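Bin on the table or bin on the floor for empty bottles?
Posted July 2021 by Lambros Lazaridis

We go through a lot of drink bottles and I have been trying out a small bin that stands right on the white work table, instead of the big one on the floor by the door. Bottles go on the table anyway when people finish them, so I figured the bin might as well be there too. It works okay but I have some questions.

First, the empties roll. Standing them up doesn't help much because somebody bumps one and it goes over. Second, the bin takes up table space. Third, I can't decide if the little colored bottles should go in with the clear ones or be kept apart. Our drop-off place changed its rules in March and I still haven't read the new sheet all the way through.
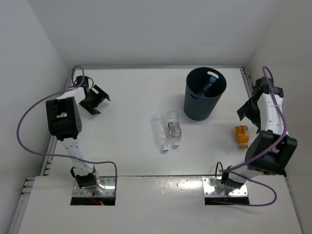

Clear ones on their sides, small orange one by itself, bin in between.

What size of bin do other people use for this?

Lambros

gkikas_g wrote:
Floor. Always floor. A bin on a work surface ends up with everything in it, wipes, tape, apple cores, and then you can't recycle any of it. We had a Nurnar step bin, 17 inches tall, next to the bench and it lasted for years. You drop the bottle in and go back to what you were doing.

tahahegazy wrote:
I disagree with that. If the bin is by the door, the bottles stay on the table until somebody makes a trip. With the bin next to you they get thrown out one at a time. I have a plain round bin on my packing table and I tip it into the big bag at the end of the day. The rule is bottles only, and people here do follow it.

On size, it depends on the bottle. A narrow bin is fine for the small ones but the tall ones stick out the top.

Lambros Lazaridis wrote:
Ours is round too. Dark gray, so you can find it on a white table. No lid, no bag.

gkikas_g wrote:
No bag? Then you get the last half inch of soda in the bottom of it and it stinks by the second day. Ask me how I know.

areti_n wrote:
Caps off or caps on? We were told on, but you have to squeeze the air out first or the bin is full after a handful of bottles. Also drain them. I hold each one upside down over the sink for a few seconds before it goes anywhere. My 400 ml ones take longer than you would think because the neck is narrow.

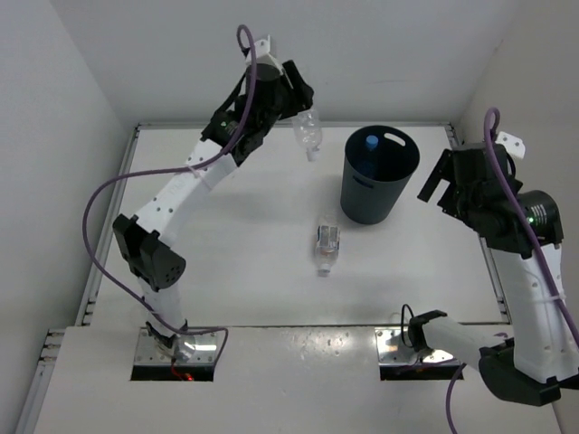
Gerasimos Theodorakopoulos
Section moderator, Storage and Tidying

Neck down is how I put them in as well. The bottom of the bottle is the wide end, so you have something to grab if you need to take it back out. For a round bin I would leave room on the table around it so a bottle that misses can lie there until you get to it. If you push the bin up against a wall, things fall behind it.

I moved two replies about can crushers to their own thread. Please keep this one to bottles and bins.

As for the orange ones, read the sheet, Lambros. Where I live colored plastic goes in a separate bag, but the next town over takes it all together.

tahahegazy wrote:
Seconding the space around the bin.

areti_n wrote:
What do you clean the table with? I have a white one from Rallis and every sticky ring shows. I tried the Wado spray and it left streaks.

Lambros Lazaridis wrote:
Warm water and a drop of dish soap, then a dry cloth. The shine makes streaks show more, so I do the dry cloth twice. I don't use the scrubbing side of the sponge.

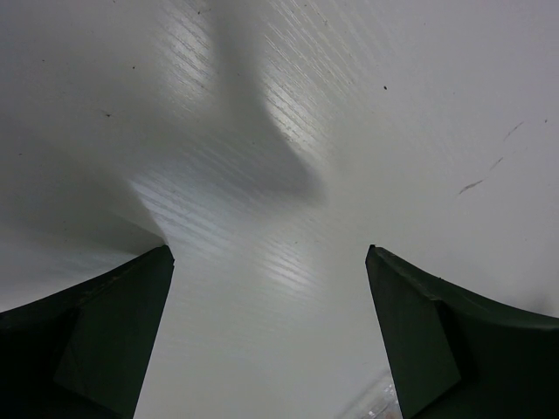
The table finish up close. White and glossy.

gkikas_g wrote:
And this is why the bin belongs on the floor. You would have no rings to wipe.

Lambros Lazaridis wrote:
The rings come from people putting bottles down. They would do that either way. I'm going to put a bag in it and keep it on the table for now. Will read the sheet tonight.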